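# Chapter 2. Where Old Things Go

Every town must decide what to do with objects that no longer serve. In Drurkilero the first repair market opened in July, with 50 tables, and people brought lamps, radios and computers – also many stories.
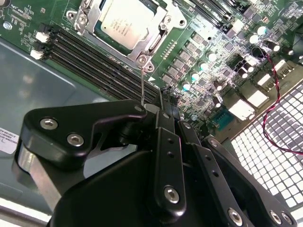

Anitha Iyer objects that a market of this kind helps only those who already like to save things. We will return to her argument in section 2.3.

Before it, we must separate two words, *reuse* and *recycling*. In reuse the object keeps its form. In recycling only the material stays – the form is lost.

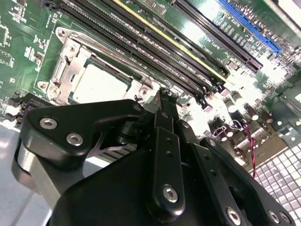 **Figure 2.2** Processor socket and memory slots on a server motherboard.

Kamala Sastry asked 81 households which word they knew better.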